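From: Stojanović
To: clirkus-users
Subject: Re: [clirkus-users] Nightly index rebuild stalls after moving spool to second volume
In-Reply-To: message of 02:16, same thread

On the list, the Lornon site admin wrote:

> We moved the spool directory to a second volume in October and
> left the index where it was. Since then the nightly rebuild gets
> through the small archives without trouble and then sits on the
> first large one. No error in the log. CPU is idle. If I kill the
> process and start it by hand, it finishes.
>
> Config is unchanged apart from spool_path. Lock timeout is 300.
> We run 2 workers. Is there a known problem with split volumes,
> or should I be looking at the disk?
>
> Also, is it safe to delete the .part files left in the spool
> after a kill? There are 13 of them now.

I would leave the disk alone for the moment. An idle CPU with no I/O wait and no error is what a lock wait looks like, and you have a long enough timeout that the wait can outlast your patience.

The rebuild writes each archive to a .part file and then renames it over the old one. On a single volume the rename is atomic and takes no time worth measuring. Across volumes the rename call fails with EXDEV and Clirkus falls back to copy and unlink. During the copy it holds the archive lock. The small archives copy fast enough that you never see it. The large one does not, and the second worker then queues behind the first while still holding its own lock on the thread table. If the first worker needs the thread table to finish, both wait until the timeout expires, retry, and end up in the same place.

Starting it by hand works for you because the command line tool uses one worker unless told otherwise. The cron wrapper reads the worker count from the config file.

To confirm this before changing anything, run the status command while it is stalled and look at the lock column. You should see both workers listed, one holding "archive" and wanting "threads", the other the reverse. If you see only one worker, I am wrong and would like to see the output.

Assuming it matches, there are three ways out, in the order I would try them.

1. Set temp_path to a directory on the same volume as the index. It defaults to a subdirectory of spool_path, so when you moved the spool you moved the temp files along with it. The rename then stays on one volume and the fallback is never used. The directory has to exist and be writable by the list user. Clirkus will not create it and the complaint goes to stderr, which most cron setups throw away.

2. Set workers to 1 for the nightly job only. Slower, but it cannot deadlock against itself. At Monurero we ran this way for a whole winter and the rebuild still finished before the morning digest went out.

3. Move the index to the second volume as well. Stop the daemon first. Copying a live index gives you something that opens fine and has wrong offsets in it.

Do not raise the lock timeout. It only makes each round of the stall longer. We run 16 here and have not seen a legitimate wait reach it.

On the .part files: yes, they are safe to delete once no rebuild is running. Check for a process, then check for rebuild.lock in the index directory. If the lock file is there and the process is not, remove the lock file too. Leave anything ending in .keep, those are held messages waiting for moderation and have nothing to do with the rebuild.

The lock order itself is a bug. Both workers should take "threads" before "archive" and the copy fallback takes them the other way around. I have a patch that swaps the order and am running it on the test list now. I would rather not post it until it has been through a full rebuild with attachments turned on, as that path takes a further lock I have not traced yet.

If you can send the status output and the mount table, please put them inline. The list strips text attachments above the size limit and does so silently. 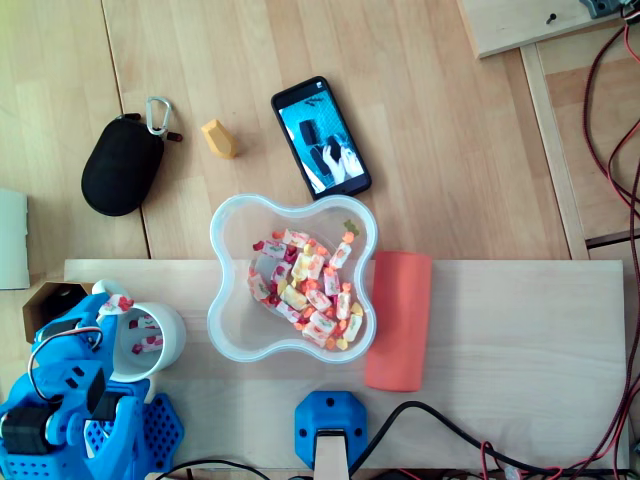

Stojanović
List maintainer, clirkus-users

To unsubscribe, send a blank message with the subject "unsubscribe" to the request address for this list.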